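## 4. Filling and first run – Sukum water flosser

Do section 3 first (charge to full, both lights off). Skip it and the pump stutters.

1. Pull the tank down and away. Don't twist.
2. Fill with lukewarm water to the line. Not hot – it warps the seal.
3. Click the tank back. Two clicks, not one.
4. Push in a jet tip untill the coloured ring sits flush.
5. Set to LOW. Everyone starts on LOW, even if you've used another make.
6. Lean over the basin, tip in mouth, lips nearly shut. *Then* switch on.
7. Follow the gum line, back teeth first. Pause between each pair of teeth.
8. Switch off before taking the tip out. Mirror stays clean.

**Note:** a bit of pink in the basin is common for the first few days if you haven't cleaned between your teeth for a while. Still there after two weeks – see your dentist.

**Caution:** mouthwash in the tank only if diluted, 100 ml at most, rest water. No oils, no salt, no whitening liquids. Rinse through after.

**Caution:** recent extraction, implant or gum surgery – ask the surgery before using it at all.

### 4.1 Pressure settings

- LOW – sore gums, braces, first week
- MID – daily use
- HIGH – only once MID feels like nothing

Tip part no. is 755 for standard, 2449 for the brace tip. They are not interchangable with Plekberg tips, the collar is narrower.

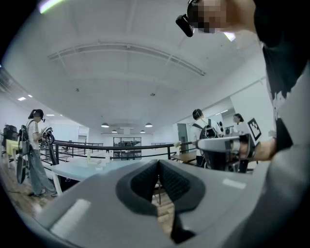

Pirjo Lindqvist writes that MID was too strong for her along the lower front teeth, even in week three, and asks if she can stay on LOW for good. Yes. LOW cleans fine, just go slower.

### 4.2 After each use

1. Empty the tank.
2. Run it dry for a couple of seconds.
3. Tip out, rinse, stand it upright.

Change the tip every three months. Descaling is in section 6.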